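Robotics Topics Archive Events Newsletter About

The bin problem, and who gets to call it solved

Uwe Reuter has a rule about robot papers. He skips to the table of failures, and if there isn't one he stops reading. So it was with some curiosity that I rang him on a Thursday to talk about a result of his own, a method for getting robot arms to pick up plastic storage bins by the rim, which his group at Plirkwood has been showing to visitors since May.

The claim is easy to state. Most systems for moving bins look at the bin from a fixed camera overhead, work out where the rim should be, and send the arm there. Reuter's method, which the group calls Heinonen, leans on a camera at the wrist instead. It learns from recordings of people guiding the arm through the job, and the only thing it is asked to predict is the next small movement of the gripper. There is no model of the bin anywhere in it.

"People hear that and assume we have thrown something away," Reuter says. "We have. The model of the bin was wrong half the time. They bend, they get stacked badly, the rims wear down. I would sooner have 182 recordings of someone doing it properly than a perfect drawing of a bin that doesn't exist."

The number 182 comes up a lot in the write-up. It is the full training set, and it is small by the standards of the field, where people now talk about recordings by the thousand. I asked whether it was small because the method needs so little or because the project ran out of time. He laughed at that and took a while to answer.

"Both. We stopped when the curve got flat. It also got flat in the week we lost the lab space."

I liked the reply, though it doesn't settle much. A curve that flattens on one kind of bin, in one color, on one set of shelves, may only be telling you that the robot has seen all that room has to offer. The test set was 14 layouts, all of them put together by the same people who made the recordings. Reuter doesn't dispute this. He does dispute that it matters as much as I think it does.

"You want me to test on a bin from the moon," he says. "Fine. But a warehouse buys one bin and then buys it again for ten years. If it works on that bin, it works."

Rüdiger Kettler is less relaxed. He ran the trials with Reuter and left for Sundix before the write-up was finished, and he is careful to say that he left on good terms. His worry is with the grasp itself. When the two fingers close on a side wall, the score sheet marks a success as soon as the rim is between them and stays there for 2 seconds. Lifting is scored separately, and so is carrying.

"An empty bin held by one wall is an easy thing to hold," Kettler told me. "Put something heavy in the far end and you have a lever. We didn't do that. I asked to, and there were good reasons to wait, and then I had a new job."

I put this to Reuter, who agreed with every word of it and then said the headline figure would stay as it is. The paper says grasp, he pointed out, and grasp is what they measured. That is true. The demo that Dadeo has been passing around to its customers says "bin handling," which is a bigger phrase, and he admits he didn't write it and hasn't asked for it to be changed.

Where I think he has a real point is shine. Glossy plastic under overhead light is miserable for depth sensors, and a bright streak along a rim can look like a hole or an edge. Heinonen uses plain color video and no depth at all, so the glare becomes one more thing to learn. Reuter thinks the network may even be using the streaks to find the rim. Kettler thinks so too – and would like somebody to move the lamps and find out what happens.

Neither of them has done it. The lamps are screwed to the ceiling, Reuter says, and the people downstairs have opinions about ladders. 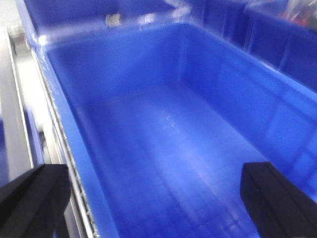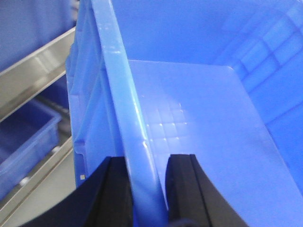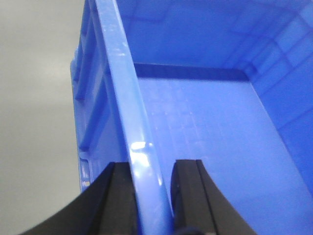 Wrist camera views of the gripper and a blue bin: fingers apart in the first, closed on a side wall in the second and third.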